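Subject: Re: [paper-list] clips, staples and keeping printed drafts in order
List: paper-list (Plirnville editing and proofreading group)
Time: 16:40

Hello Jhonatan, hello all

I have been reading printed drafts for a good many years, so I will go through your questions in the order you asked them. Your message is copied at the bottom for anyone who missed it.

Clips first. I use small metal ones, the ordinary wire sort, and I put them on the top edge of the set. I used to put them at the left corner, as most people do, but I turn pages over to the back while I read and a corner clip lets the lower half fan out. At the top edge the sheets lift like a notepad. You do lose the first line of the page if the margin is narrow, so ask for a wider top margin when the draft is printed. I asked for one on the Cabrera handbook and had no trouble with it.

A small clip holds 14 sheets of ordinary office paper without slipping. Beyond that the wire opens out and doesn't close again, and it will drop pages in your bag. For a long draft I make several thin sets and put a slip of card with the chapter number in front of each. Please don't push a bent clip back into shape with your fingers and put it back in the box. Someone else will pick it up. 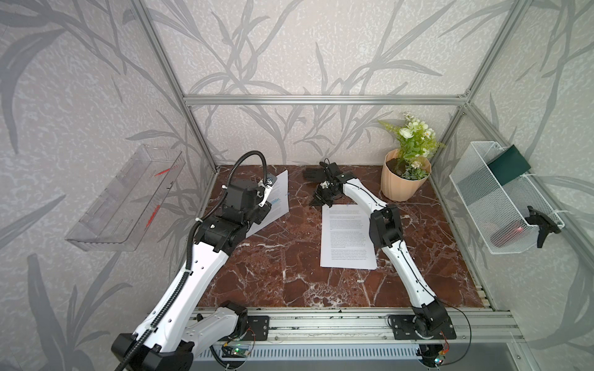 Clipped pages in the middle of the table, single sheet with the blue lines at the back.

You asked whether loose sheets should go back into the set the moment you finish with them. I would say no, as long as you have somewhere for them. If a page has a query on it I take it out and leave it away from the set until the query is answered. Turning it at an angle is enough to remind me that it is still open. When the answer comes, I mark the page, square it up and put it back. If you return it straight away you will forget which page it was and end up reading the whole chapter again to find it.

What goes wrong is taking out more than you can keep track of. My limit is 4 pages out at once. With more than that I start putting them down on top of each other, and a query sheet under another query sheet might as well be lost. If I get to the limit I stop reading and write to the author.

On the surface: a pale sheet on a dark table is easy to find, and a pale sheet on a pale table isn't. A patterned top such as veined marble is fine for reading and sorting. For handwriting I put a few spare sheets underneath, as a ballpoint on hard stone gives a thin, scratchy line and can go through the paper. Polished tops also let the paper slide about. You can't tap a stack square against the table and expect the bottom sheet to stay where it is. Hold the far edge with one hand and tap the near edge with the other.

Keep plants well back if you must have them near the work. A real one means water and soil on the drafts sooner or later. An artificial one will not need watering, though it gathers dust, and I have seen that dust brushed straight on to a stack of clean pages by a sleeve.

Now the comparison of two pages, which was the part you said was giving you trouble. Take the clip off before you start. I know it feels safer to leave the set together and fold back to the page you want, but you will be looking from one to the other constantly and the folded set will not lie flat. Put the page you are checking squarely in front of you, and the page you are checking against to the left of it, turned whichever way suits your neck. Leave a gap, or let the edges come close, but don't overlap them over any text.

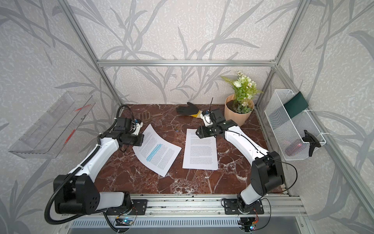
As for where the clip goes when it is off the pages, put it down by the sheet you are working on, on the same side every time. Mine goes on the right. It sounds fussy, but a clip left lying anywhere gets swept up with the paper and then you find it pressed into the middle of a chapter. If you work with several sets, leave each clip with its own set, so that you can see at the end whether anything hasn't been put back together.

Highlighting. The house sheet from Ratero says yellow for queries and light blue for passages that have been moved. I keep to that when I work for them. Elsewhere I only use the blue, as yellow vanishes on a photocopy made at the wrong setting and also under some desk lamps. Mark whole lines when you can. Half a line of blue makes people think the other half has been approved. If the blue was printed on the page by whoever made the draft, don't add your own in the same colour. Use pencil in the margin.

Small type is a separate problem. If the paragraphs are dense and the type is small, ask for it to be set again with more space before you agree to read it. Tririnness sent me a draft in September with hardly any room between the lines and I read 6 pages of it before I gave up and asked for another copy. The second one was longer and took less time to read. Enlarging on the photocopier is possible but the margins go, and then you have nowhere to write.

Staples: only when the draft is finished and only for the file copy. Taking them out leaves holes and torn corners, and a stapled set can't be laid side by side with anything. I don't like plastic folders with a sliding spine either, for the same reason, though a tray is useful. A clear one lets you see that there is something in it.

If anyone has a good source of plain metal clips in boxes of more than 30, please post it to the list. The ones sold near me now are all coated and they slip.

Margins and pencils another time. I have a chapter to finish.

Regards
M.

----- Original message -----
From: Jhonatan Urrego
To: paper-list
Subject: clips, staples and keeping printed drafts in order

Hello everyone

I have moved back to reading on paper after a long time on screen and I am making a mess of it. Some questions.

Do you clip or staple? Which edge? How many sheets can I put under one small clip before it gives up?

When I take a page out to check something, should it go back at once? I keep finishing the day with pages I can't place, and some of our drafts have no page numbers.

How do you compare an old page with a new one? I try to fold the set back and hold both, and I lose my line every time.

Last, does anybody follow the colours on the Ratero sheet, or do you have your own? Mine came with lines already in blue and I don't know if I may add to them.

Thank you
Jhonatan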